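27 October 2025

Didn't get to you last night, I was asleep by half past eight with the lamp on and my glasses still on my nose. So two days in one, and I'll try to keep them in order.

The drive up to Brirholm was fine until the last bit, where they're still resurfacing past the grain elevator, and I sat behind a gravel truck the whole way into town. I'd told Olesia I'd be there for lunch and it was closer to two. She'd kept the soup warm. She'd also made up the back bedroom for me, which I'd told her not to do (I can put a sheet on a bed!), but she is her mother's daughter and there was no point arguing about it on the front step in my socks.

We'd agreed that this visit would be for Auntie Oleksandra's small things. The big furniture went in February, when Severyn had the trailer, and the clothes went in the summer, but the small things have been sitting in the dresser ever since because each of us was waiting for the other to say it was time. I suppose I was the one who finally said it. I thought I'd be brave about it and I was, mostly, until I opened the top drawer and it smelled of her hand cream. I had to go and stand at the kitchen sink for a while and run the tap for no reason.

Olesia's idea was to use the wicker basket, the one that held the buns on Sundays, and to put in only what we wanted to look at properly. Everything else could stay in its drawer for another day. I liked that very much. It made the job the size of a basket. We worked on the bed, on the quilted spread with the little lavender and grey sprigs, and the sun was pouring in at the window so we didn't even need the lamp.
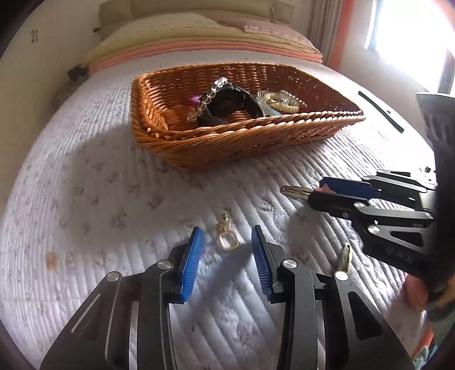 ## What's going where

The crystal beads are Olesia's. There was never any question about it. She used to be allowed to wear that bracelet at Christmas if she ate her beets, and she remembers every beet. She put it on and held her arm up to the window and for a minute she was seven again, and I told her so, and then we both needed the tissues.

The black watch is for Severyn. He says he doesn't wear a watch, he has his phone, but I think he'd like to have it in a drawer of his own. Auntie bought it for herself with her first real wages from the Hutsuliak bakery, back when her father-in-law still ran it and paid everyone out of a cash box. I'll take it to the repair counter in Droltum first and see what they say about it. The last time I had something fixed there it was 20 dollars, so it can't be too terrible now.

And the pale beads, the creamy ones with the tiny clear stones in between, are coming home with me. I went back and forth on that. I've never been a person for sparkle, and I did offer them to Fidelina, who sat with Auntie so many afternoons that last winter and ought to have something nice. She said on the phone that what she'd really love is the recipe tin, if we could spare it. Of course we can spare it! I'm going to copy out the poppy seed roll before it goes, and the pickles, and then it's hers.

## The rest of the evening

We left the pillows and cushions piled up at the head of the bed just the way they were. Olesia wanted to strip everything and wash it while she had me there to help fold, and I said leave it, it's a good drying day tomorrow too. It was raining this morning, naturally, and she has been very gracious about it.

Supper was leftover soup and toast. Svyatoslav phoned while we were doing the dishes to ask where I keep the furnace filters. I've told him they're on the shelf over the washer, and I told him again, and he said there was nothing there, and then there was a long silence and he said he'd found them.

I'm writing this at Olesia's kitchen table with my second cup of tea. She's at work until four. I mean to do the second drawer by myself, slowly, if I can find where she's put the basket, and then start on the poppy seed roll card, which is in Auntie's worst handwriting - I think it says butter, but it might say better.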